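How I Descale and Deep Clean My Kettle, Coffee Gear and Tea-Stained Mugs

We've got hard water at our place in Clilville, and for years I just lived with the crunchy white bits at the bottom of my tea (gross, I know). Then my neighbour Rasha Kassab gave me her citric acid routine and I've been a bit evangelical about it ever since! Set aside a slow morning, put the radio on and do the lot in one go.

What you'll need

Food-grade citric acid, bicarb soda, an old toothbrush, a soft cloth and a measuring jug. I buy my citric acid from Korkilis in a big tub, but the little supermarket packets work too.

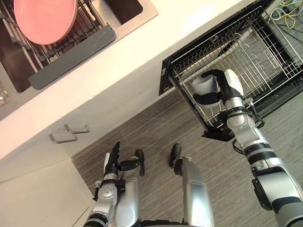 Tea stains are the bit I care about most, so I start there. Tannin clings to any glaze that's gone slightly rough, and it just gets darker with every cuppa. A white cup like the one over the open dishwasher's rack shows it up worst of all, and my machine has never shifted a proper tea ring on its own. Make a paste from bicarb and a few drops of water, rub it round the inside with the cloth, leave it while you get on with the kettle, then rinse really well.

Step 1. Fill the kettle with 1000 mL of cold water and stir in 2 tablespoons of citric acid. Check your manual first if it's a fancy one.

Step 2. Bring it to the boil, switch it off at the wall and walk away for 21 minutes. (Rasha says twenty. I once got distracted by the crossword and now I'm superstitious.)

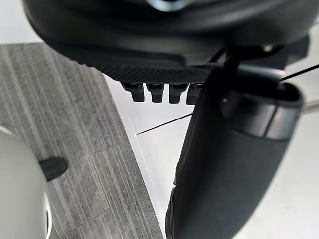 Can I use vinegar instead of citric acid?
You can, and it does dissolve scale, but the smell hangs about for days and my first few cups afterwards always taste like hot chips. If it's all you've got, go half vinegar, half water, and boil fresh water through a few extra times.

Step 3. Tip the lot down the sink, carefully, while it's still warm. Go over any stubborn patches with the toothbrush once the kettle's cooled, keeping the base and plug well away from water.

Step 4. Boil a full kettle of plain water and throw it out. Then do it again. I sniff the kettle at this point like a weirdo. 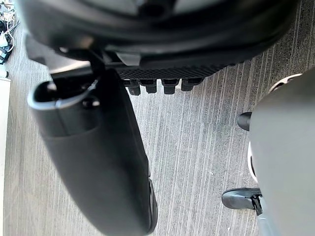
Coffee plungers and filters

Pull the plunger apart completely, mesh and all. My old Garnero had a rim of brown oil under the spring that I'd never noticed, and no wonder everything tasted burnt! Soak the metal parts in hot water with a spoonful of bicarb, scrub the mesh from both sides and let it all air dry before you screw it back together.

Drying and putting away

I leave the kettle lid up and the mugs upside down on the rack until lunchtime. Please don't stack damp mugs in a closed cupboard. They go musty, and you'll be washing them all over again.

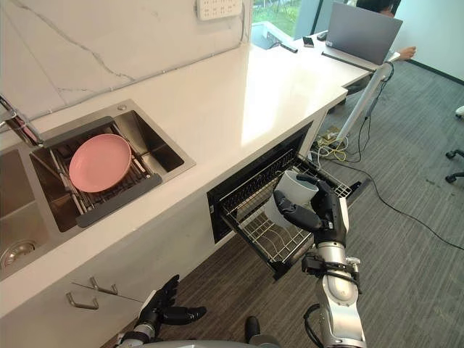 Drying rack across the sink, with a pink plate.

I do the kettle monthly and the plunger whenever I remember. In July, when we're drinking tea nonstop, the kettle gets a second go.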